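Eleo Hand-Guide Kit

I'm Araba, and I run the demos at Nornovberg. Eleo is how we teach an arm a sweeping job - you move it yourself, it records, done!

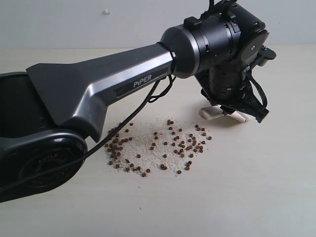
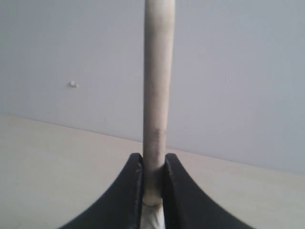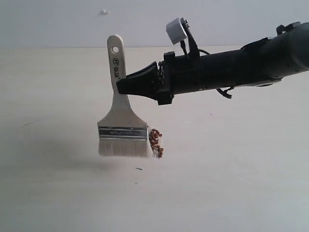
You get the guide handle, a foot pedal and 10 hours of recording space. I'd start with 47 short demos, then add more if the arm hesitates. Want to drive it from across the room? Add the Valora remote (2 batteries included - yay).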